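Filed under: Robotics Textbooks > Planning & Control > Sample Chapters

Chapter 13
When Two Arms Want the Same Cloth

I used to think two-arm planning was one-arm planning done twice (go ahead, laugh). My first planner at Gravbridge worked exactly that way: plan the right, plan the left, press go, hope! It was fine on blocks and hopeless on laundry, and I spent most of April finding out why.

A block stays where your model put it. Cloth has a shape for every way you hold it, so the moment one hand moves, the other hand's target has moved too. Now your two tidy plans are arguing, and the controller has to pick a side 400 times a second.
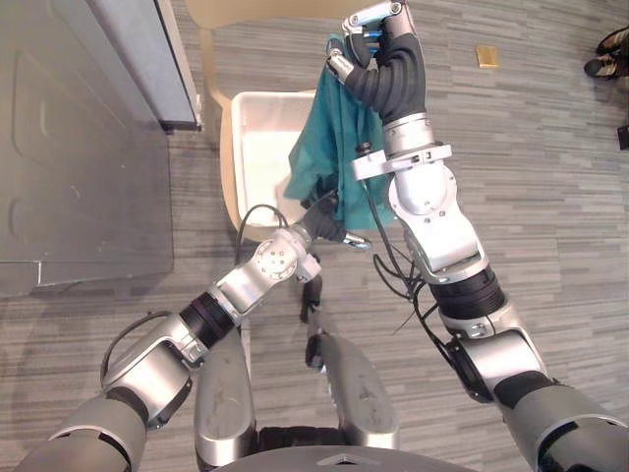

So in this chapter we'll plan for both arms as one long chain, with the cloth as a floppy link in the middle. We start with timing, then grasp points, and I've saved the ugly math for section 13.4. Keep your Wavgate logs handy, you'll want them.

Comments

Yara Sleiman, 26/09/2018: Is the cloth model in 13.4 the same one as in chapter 9? Mine blows up at small time steps.

Elvia Magaña: @Yara same one, but check your damping sign. Cost me a whole evening.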